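Soo-ah Geum has put the same strawberry in the same bowl more times than she cares to say, and she'd like it known that she still eats them. "Real ones, at home, with too much sugar," she says, laughing. The ones at work only exist on a screen.

I'd rung her on a Wednesday afternoon to ask how you teach a robot arm to put fruit away, and we ended up talking for most of an hour about tables. She works on Skendby, a project that gathers practice runs in simulation. Someone sits at a desk with a hand controller, steers a simulated arm through a small job, and every run that goes well is kept for the learning system to copy.

"People think it's all clever maths," she tells me. "My day is picking things up and putting them down. Then I press a key, the table changes, and I do it again!"

They aim for 200 good runs per job, and the strawberry was one of the first they tried. I asked why on earth you'd start with something so fiddly (all those leaves!) and she said the shape was the whole attraction.

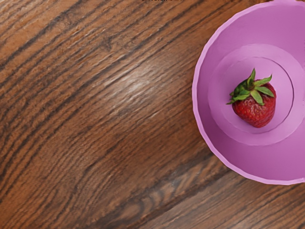 The strawberry in its bowl, in one of the simulated table settings.

The wood grain matters more than I'd have guessed. Her colleague Joon-young Sun, who joined us halfway through with a mug of tea, looks after the backgrounds. "If every run has the same plain table, the system gets fussy about tables," he says. "So we give it stripy ones, shiny ones, ugly ones. I'm quite fond of the ugly ones."

What about the runs that go wrong? Soo-ah groaned at that. On a bad morning she might throw out 10 before lunch, mostly because she let go too early. They do keep some of the fumbles, though, as long as she rescues them, so the arm can learn to recover as well.

Joon-young would like to keep more of them. Soo-ah wouldn't, and I got the feeling I'd walked into an old argument, so I asked what comes next. "Pears," they both said, and Soo-ah went off to find her controller.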